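Finishing hand wanted, handmade scarves and wraps
Stikby, part time, starting in May

Vela makes hand-dyed wool and silk scarves, sold online and through 23 small shops. We need one more person for hemming, pressing and packing. Hours are 84 a month, spread as you like between 8 in the morning and early evening. Pay is 1,360 a month before tax.

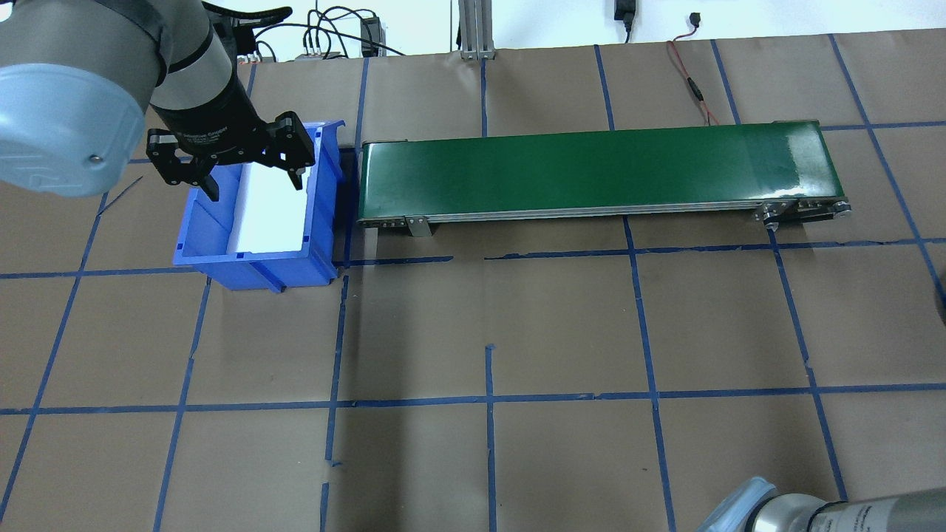
Most of the work is rolled hems by hand. You will also check each scarf for pulled threads and uneven dye, sew in labels and fold orders for posting – no heavy lifting.

What we ask:
Neat hand sewing, shown with two samples
Good eyesight for colour
Some experience with silk or fine wool
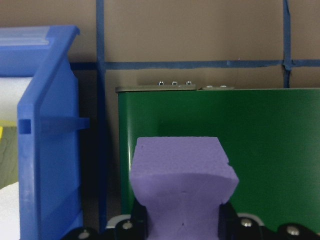 How to apply
Write to Nanna Hauksdóttir at the Vela workroom, Stikby, with a short letter and your samples. We pay return postage. Applications close on March 5, 2026.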